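4.3 Recording episodes for the blur comparison

The Tromby study trains one policy on all recorded frames and a second on the same episodes with blurred wrist frames removed. Both sets come from the procedure in this section. The first set, closed on 5 May 2025, holds 1,419 episodes.

1. Start the Atinga recorder and wait until every camera stream reports ready.
2. Move both arms to the start pose.
3. Place the objects for the episode on the white surface.
4. Press Record, then carry out the task at normal speed. Allow up to 20 seconds.
5. Press Stop and enter a result code.
6. Run the blur check. It marks frames and deletes nothing.

Note: Do not slow the arms down to get sharper frames. The comparison needs fast moves — the January episodes were too slow and are left out.

Caution: Keep hands away from the grippers while the arms are powered.

If the check marks every frame in an episode, look for a loose camera mount before you record again.

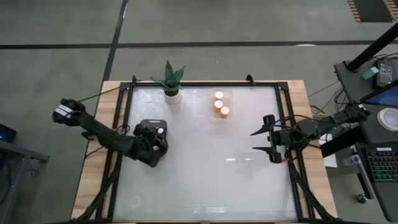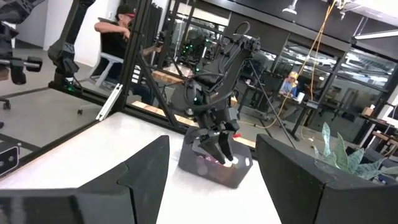
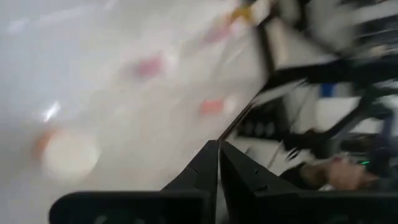

Figure 6. Work table and arms (first), wrist view with a gripper at the bin (second), wrist view with heavy motion blur (third).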